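Subject: Re: [cormier-weavers] Sett for the wool blanket project
From: Dwight Caron
To: cormier-weavers
Date: 17 October 2020

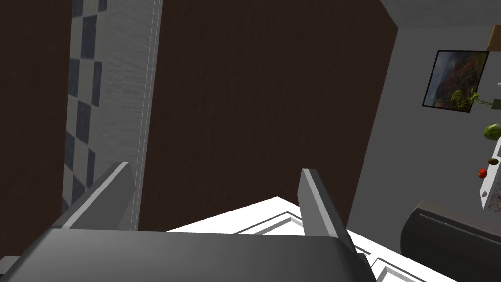

What sett should I use for a wool blanket in 2/2 twill if the yarn is new to me?

Wrap it around a ruler for one inch, count the wraps, and take two thirds of that number as your starting point. Then weave a sample and full it before you commit to the whole warp.

I put that at the top for the people who only read the first screen. The rest is for Inese, who asked, and for anyone else planning to use the Pavska wool this winter.

Inese Laur wrote:

> I have six cones of the Pavska two-ply in the natural gray and
> want to make a blanket in two panels, sewn up the middle. The
> label gives yards per pound but no sett. My wraps come out at 18
> per inch if I push the yarn together and 15 if I don't. The chart
> in the back of my book says 12 for twill, but the last time I
> trusted that chart I got something that would stand up by itself.
> My loom is 36 inches wide. I'd like the blanket to finish at 60
> inches across or close to it. Should I go down to 10? And does
> anyone have a figure for shrinkage with this yarn? I don't want
> to run out of warp the way I did on the shawls.
>
> Also, is it worth washing the cones first? They smell oily.
>
> Inese

Inese,

Take the 15. The strands should sit side by side and just touch. If you pack them you are measuring how far the yarn will squash, and wool will squash a long way. Two thirds of 15 gives you 10 ends per inch, so your guess was right. The 12 in your chart is what you'd get from 18 wraps, and I think it is meant for yardage. A blanket wants to be more open on the loom than looks sensible. Mine always look like cheesecloth until they've been washed.

On shrinkage, I wove a throw in the same two-ply in September. It was 32 inches wide in the reed, 30 off the loom and 27 after fulling. Length went from 80 inches to 70. I full fairly hard, in a top loader with warm water and a little dish soap, and I stop the machine every few minutes to check. If you full by hand in the tub you will lose less. Work from your own sample if it disagrees with mine.

For 60 inches finished you need two panels of 30. At my rate of loss that is just under 36 in the reed, so you'd be using the full width of your loom. I would not do that. The last half inch on each side is a nuisance on most looms, and the selvedge you're going to seam needs to be the good one. Go 34 in the reed and accept a blanket of 57 inches or so. It will still cover a bed.

That makes 340 ends per panel. Put both panels on one warp so the tension and the beat match, and leave eight inches between them for cutting apart. Make the warp a yard longer than you think you need. I know it feels like waste. You can use the end of it for the sample, but it's better to weave the sample first, cut it off, wash it and re-tie. You lose a few inches and a day.

Don't wash the cones. The oil is spinning oil and it helps the yarn get through the heddles. It comes out in the fulling. The smell goes with it, mostly in the first rinse.

Two other things about this yarn. It is a bit sticky, so open the shed fully and clear it before each pick, or you will get floats on the underside that you won't find until it's off the loom. And the dye lots in the dark green do not match. Océane Pelletier bought two cones a month apart and there is a clear line across her piece where she changed over. The gray seems to be fine, but I would still alternate cones every few inches in the weft.

For the seam, Maëlle Turcotte showed us a figure-eight stitch that lies flat and can be picked out if you need to move it. Sew before fulling, with the same yarn as the weft. Pin every four inches, matching the twill line as you go, and beat the second panel with a paper tape pinned to the first so they come out the same length.

If you want to borrow my 10-dent reed, it's 36 inches and I'm not using it until after New Year. I can bring it to the next swap.

Dwight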